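Search the help pages Search

Nellik Clothing Swap: Common Questions

How many things can I bring?
Up to 23. Bianka Kovács once tried to negotiate this in the parking lot and lost.

Do I get money?
No. You get tokens, one per item, good until the end of the season. They buy other people's mistakes.

What won't you take?
Underwear, single socks, and anything with a company logo from a job you left angry.

Can I swap for a friend?
Yes, if the friend knows.

How should I check my clothes before I bring them?
Sizes on tags are mostly wishful, so measure, and write the number on a slip of paper. Go over each piece in good light, pockets included. Jeans are easiest to judge laid flat on the bed, like the faded light blue pair at the end of this answer, with the legs straight out and the seams where you can get at them.

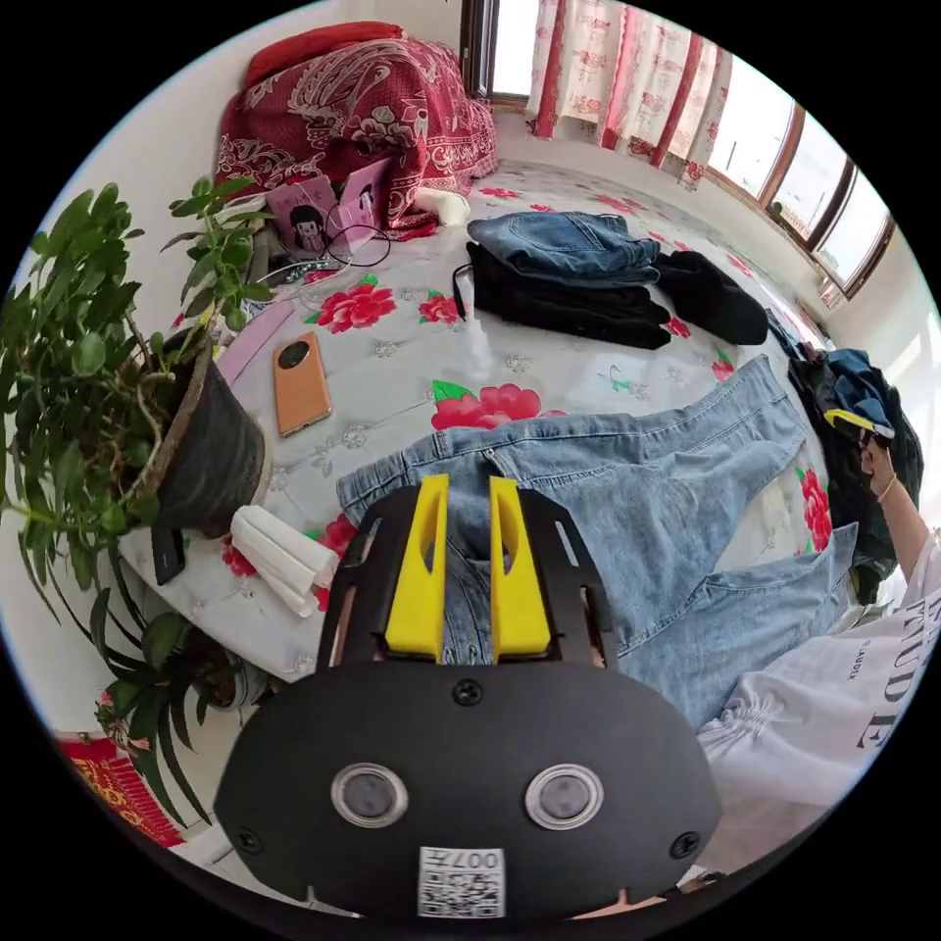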